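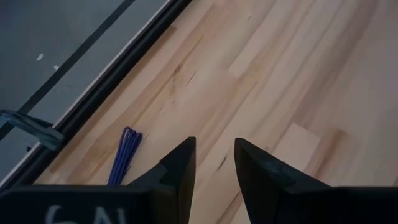

Raquel Pacheco

Trisard Tabletop Kit: Frequently Asked Questions

These are the questions we get most often at Monda about the Trisard kit, from people deciding whether to buy or rent one and from people who already have one on the bench. If yours is missing, write to the address at the bottom of the page.

What is the Trisard kit for?

It is a two-finger gripper with a wrist camera and the software to run them. It is meant for light work on a table: picking up cord, small parts, cloth, pouches and similar things, moving them and setting them down. It attaches to an arm you already own. We don't sell arms.

What comes in the box?

The gripper, the wrist camera and its bracket, one cable for power and data, a mounting plate, screws, a hex key, and a printed setup sheet. The software is a download. The power supply is included with purchased kits. Rental kits come with it too, and we ask for it back.

Which arms does it fit?

Any arm with the standard 50 mm bolt circle at the wrist. For other wrists we make adapter plates to order. Send a drawing or the model name to Conceição Rocha in our shop and she will tell you whether we already have one. If we do, it ships with the kit. If we don't, allow three weeks.

Can it handle cord and cable?

Yes, if the cord is folded or bundled. A bundle folded back and forth into parallel strands is a good thing to start with. Line up the fingers across the strands, come down slowly, and close at the low force setting. Picking up at the middle of the bundle gives you the best balance. Picking up by the end loops works, but the rest will hang and swing.

A single loose strand lying flat is harder. Thin cord can slip under the fingertips. The soft tip pads, sold separately, help with this.

Does the color of the cord or the table matter?

To the camera, yes. Dark blue or purple cord on pale wood is easy for the software to separate. White string on a white table is not. If you can choose your surface, choose one that is clearly lighter or darker than what you are picking up.

Can I use it on a wooden table, or do I need a special surface?

Wood is fine. Strong grain, such as you get with glued staves in different shades, sometimes gets picked up as an edge by the detection software. If you see false outlines that follow the grain, raise the edge threshold one or two steps in the Scene menu. You can also run the surface calibration with the table cleared, and the software will ignore the grain after that. Run it again if you move the arm.

A shiny finish can cause glare. Move the lamp to the side before you change any settings.

Why do I see the gripper in every camera view?

The camera sits behind the fingers and looks past them, so the fingers and part of the body are always along the bottom of the view. The software masks them out. Please don't bend or shim the bracket to get them out of sight. You need the fingertips in view to check your alignment, and the mask only works at the angle the bracket was made for.

How close to the edge of the table can it work?

The default work area stops short of the edge by the width of one hand. You can change this under Limits. Before you do, check for clamps and brackets along the edge. The software does not treat them as obstacles unless you mark them, and a finger that comes down on a clamp will stop the arm with error 112. Clear the error, raise the arm by hand control, and mark the clamp before you go on.

What does error 94 mean?

The gripper closed all the way and found nothing between the fingers. Usually the target is a little off to one side or the fingers stopped too high. Lower the pick height in small steps and try again.

Do I need to know how to program?

Not for basic picking. You teach a pick by moving the arm to the place, pressing Save, and choosing open or close. If you want to write your own routines there is a Python library, and the manual has a chapter on it. Balthasar Hauser wrote most of that chapter and answers the support mail about it.

How often does it need service?

Wipe the fingers with a dry cloth when they get dusty. Check the two finger screws once a month if you use the kit every day. The drive belt should be replaced once a year. You can do that yourself with part number 3138, or send the gripper in.

Can I rent before I buy?

Yes. Rentals run by the month, with a one-month minimum. If you buy within the rental period, the first month comes off the price. We have fewer rental kits than we would like, and November is usually full, so ask early.

Can I come and see one working?

We keep a kit set up at our Eltstead shop. Visits are by appointment. Bring whatever you want to pick up, as long as it fits on a table and isn't wet or sharp. Glória Fonseca does the bookings. A visit takes an hour, and there is no charge.

What isn't it good for?

Heavy parts, liquids, food, and anything outdoors. It is not sealed. It is also not fast. If you need to move the same part all day at high speed, a fixed gripper made for that part will do it better and cost you less.

What if it arrives damaged?

Keep the box, take photos, and write to us within two weeks. We send a replacement first and sort out the return afterward. Rental customers should do the same.

Contact: support desk, Monda, Eltstead | © Monda. All rights reserved. | Back to top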